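Home > Guides > Guest Rooms & Bedding
4 min read

Section 4. Setting up the Flalley mattress topper

Read this bit before you cut the bag. Scissors, not a knife.

1. Strip the bed right back. Protector off too.
2. Vacuum the mattress. Let it air while you unroll the topper.
3. Lay the topper label side down, at the foot end. Two people for the queen and up.
4. Leave it flat. Corners will curl at first, dont pull them.
5. Straps on last. Head end, then foot.

CAUTION: no electric blanket under the topper. Over the top only, lowest setting.

Note: there's a smell out of the bag. Open a window, give it a night. Nimal Jayasinghe in our Nalstead store leaves his in the spare room for two, fair enough if you've got the room.

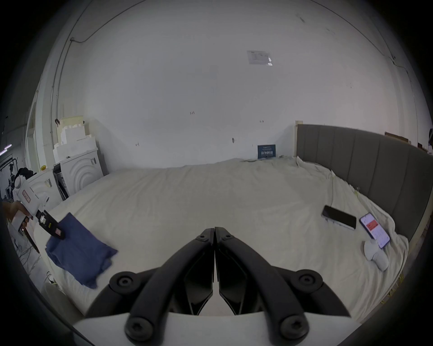
Can I use my old fitted sheet over the topper?
Depends on the depth. Measure mattress and topper together, then check the sheet packet. If the sheet pops off at the corners, go up to a deep-wall one, colour doesn't matter.

6. Protector back on, over topper and mattress both.
7. Sheet, then the rest.

Note: rotate head to foot every season. Do not flip. The base layer is firmer and it'll feel like a board.

Washing: cover only, cold, gentle. Line dry in shade. No tumble dryer. Foam gets spot cleaned with a damp cloth and thats it.

Missing a strap? Quote part 2452 and we'll post one. Keep the recipt.

Questions about this guide: So-ying Lau, Flalley customer care
© Flalley. All rights reserved. | Back to top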